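Why does wood have lines?

Look at a wooden spoon, a door or a pencil. Very often you will find lines in it. These lines are called the grain, and they were made by the tree while it was growing. Each one has a small story about summer and winter inside.

A tree does not only grow up. It also grows wider, and it does this just under the bark. In spring there is much water and light, so the tree grows fast. The new wood is soft and pale. Later in the summer, the tree slows down. Now the wood becomes harder and darker. In winter the tree rests, and in the next spring it starts again with pale wood.

One pale part and one dark part together make one ring. In countries with a cold winter, one ring usually means one year. If a tree is cut down, you can count the rings on the stump and learn how old it was. Near the village of Mondadura there is an old larch stump with almost 400 rings. It takes a long time to count them, and most children lose their place and must begin again!

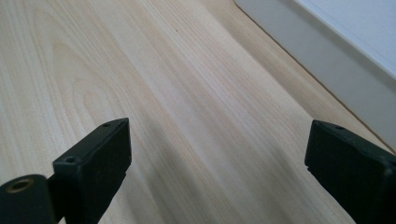

But a board is long and flat, so where did the rings go? They are still there. Think of a tree trunk as many paper tubes, one inside the other. If you cut straight across the tubes, you see circles. If you cut along them, you see long lines. And because a trunk is a little thinner at the top, a cut along the side can also go through the rings at a slant. Then the lines bend and make tall arches, one inside another. Woodworkers call them cathedral grain, because they look like the windows of a big old church.

At the Golob sawmill, in the valley under Mondadura, the workers look at every log before they cut it. A cut through the middle gives straight, narrow lines. A cut closer to the side gives arches.

Rings can also tell us about the weather. A wide ring often means a good year with enough rain. A very thin ring may mean a dry summer, or that insects ate the leaves.

Try it yourself

You need 2 sheets of paper in different colors. Put one on the other and roll them up tightly — the end of the roll now has rings like a tree. Ask an adult to cut the roll along its side with scissors, and look at the edges of the paper. How many stripes can you find?

New words

Grain: the lines in wood.
Bark: the outside skin of a tree.
Stump: the part that stays in the ground after a tree is cut.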